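2021-03-13

Glue tests, second round. Same three pastes as in October: wheat, methyl cellulose, and the Plisine mix Isabelle brought in. Strips of the heavier Hosoda paper, 55 mm wide, pasted on one end and pressed under the 10 kg plate.

Wheat paste still cockles the paper near the joint. Methyl cellulose lies flat but peels if you pick at a corner. Plisine holds best so far, though it grabs fast and Réjean had to throw out two strips he set down crooked. Next batch gets thinned a little more.

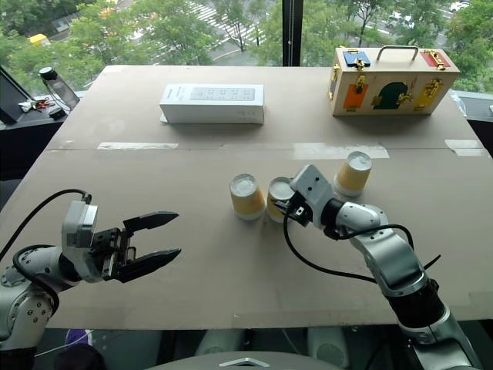
Tabletop with cardboard down, sheets taped where they meet.

Grit size for the boards: went from 600 down to something coarser on one board and the paste took better. Only one board, so don't change the procedure yet. Uyên wants to try it on the Wetar offcuts before we decide.

Humidity log has a gap overnight. Martti thinks the batteries. Replaced them.

To do:
Label the 6 pressed samples, front and back.
Ask Aldo if Trillell still sells the narrow brushes. Ours are shedding.
Leave the wheat strips under the plate until the next entry.
Peel test on the Plisine strips, same person pulling each time.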